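Leave the Cables Out

My sister-in-law Inna Symonenko tidied my work table in January while I was at the store. It took her 25 minutes and I spent two evenings undoing it. She had coiled every cord and put them all in one drawer, and the table looked like a furniture ad.

I think a work table should show its wiring. People buy boxes and sleeves and clips to hide cords, and then they can't tell which one is plugged into what. A cord in plain sight can be followed with a finger from one end to the other.

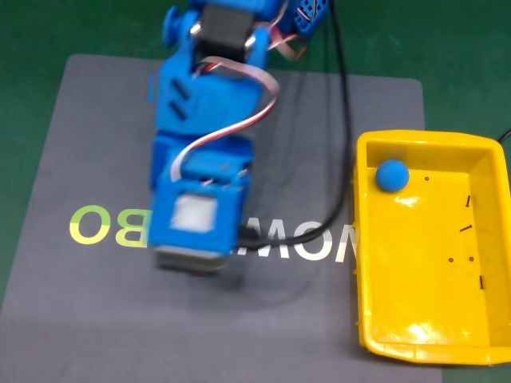

Color does most of the work for me. Black cords all look alike once there are a few of them, and labels fall off. I would take a flat ribbon with white, pink and red strands over another black cable any day, even if it loops around more than it needs to. The one thick black cable I can live with, as long as it has a clear run.

Inna still thinks the drawer was better. She is welcome to keep one at her house.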